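Furniture Rental for Home Offices and Small Workplaces: Frequently Asked Questions

Last updated 21 Sep 2025

Brullum rents desks, tables, chairs and storage in Enidport and the towns on its bus network. If your question is not answered on this page, call the office or write to us through the contact form.

Renting and terms

What is the shortest rental period?

One month. After the first month you can keep going month to month, or switch to a fixed term at a lower rate. Fixed terms run for 6, 12 or 24 months.

Can I rent a single item?

Yes. There is no minimum number of items, but orders with a monthly total under $20 pay for delivery both ways.

Do you run a credit check?

Not for household orders. Business accounts fill out a short application, and we may ask for a reference from a landlord or supplier.

Is there a deposit?

The deposit equals one month's rent. It is returned to the card or account you paid from after the items have been checked back in at our warehouse. Deposits on business accounts can be waived after the first full year.

Can I buy what I am renting?

Most items, yes. Half of the rent you have paid so far is taken off the purchase price. The Daltard chairs are rental only.

Delivery and assembly

How long does delivery take?

Items in stock usually arrive within a week. Large tables may take longer because they need a two-person crew. You will get a text message the evening before with a four-hour window.

Do I have to put anything together?

No. The crew brings the furniture to the room you choose, assembles it and takes the packaging away. They do not move furniture you already own, so please clear the space first.

My building has no elevator. Is that a problem?

We deliver up to the third floor by stairs at no extra charge. Above that, call us before ordering. Very large tops do not always fit around stairwell landings, and we would need the width of the stairs and the height of the ceiling.

How much room should I leave around a table?

Leave 36 inches behind any chair that people need to walk past, and 30 inches where they only need to pull the chair out. If the table goes near a window, check that you can still reach the blind cord and that the blind can be lowered all the way without touching the tabletop.

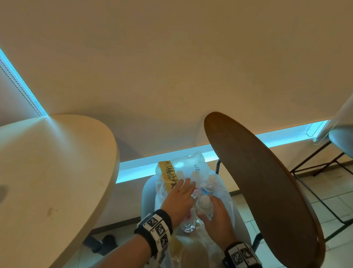 Care and cleaning

How should I clean the tabletops?

Use a soft cloth with warm water and a drop of dish soap, then dry the surface. Do not use bleach, scouring pads or furniture polish. Polish leaves a film that shows up badly on light colors.

What counts as normal wear?

Light scratches, small marks and slight fading are normal and you will not be charged for them. Burns, deep cuts, swelling from standing water and missing parts are charged at the repair cost, up to the listed value of the item.

Something has come loose. Can I fix it myself?

You can tighten any screw or bolt you can reach with the hex key taped inside your welcome folder. Please do not drill, glue or add brackets. If a leg still wobbles after tightening, book a repair visit. Repairs to rented items are free unless the damage was accidental or deliberate.

Changes and returns

Can I swap an item partway through?

One free swap is included in each fixed term. Month-to-month customers pay the standard delivery fee. The Furukawa height-adjustable desk can be swapped only for another desk.

How do I end my rental?

Give us two weeks' notice through your account page. Pickup is included in fixed terms that have run to the end. For an early return, the fee is one month's rent.

What if I am moving?

Inside our delivery area, we can take the furniture to your new address for a flat fee. May is our busiest month for moves, so book early if you need a date then.

Where do I bring small items?

Lamps, monitor arms and stools can be dropped off at Unit 317 during opening hours. Bring your order number.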